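Cookies help us keep this forum free. By staying you agree to our cookie notice.

Posted 31 March 2024 by Krisztina Fekete

krisztina_f: Hello all! I've finally got a big grey open-topped bin for the picnic gear (cups, plates, the lot) and I'm so pleased with it, but my husband reckons everything will end up scratched and we should go back to cupboards. Thoughts?

bram_maes: Your husband's right, sorry. We kept 60 cups in one at the footy club and the colours went dull within a season.

sakda_m: Can't agree with Bram there. Ours has done years of camping, and a few scuffs give a cup some character, if you ask me. I do lay mine on their sides, never stacked, or they jam together and you're wrestling them apart at lunchtime.

bram_maes: Character! Mine just looked tired, mate.

waltraud_k: I'm with Sakda, and I'm very fond of an orange cup, so easy to find in the grass.

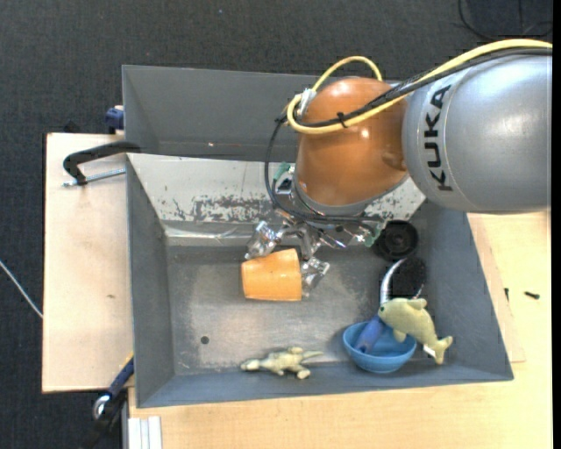 krisztina_f: Should I line the floor of the bin with something?

sakda_m: An old tea towel is plenty, and it can go through the wash with the rest after each trip.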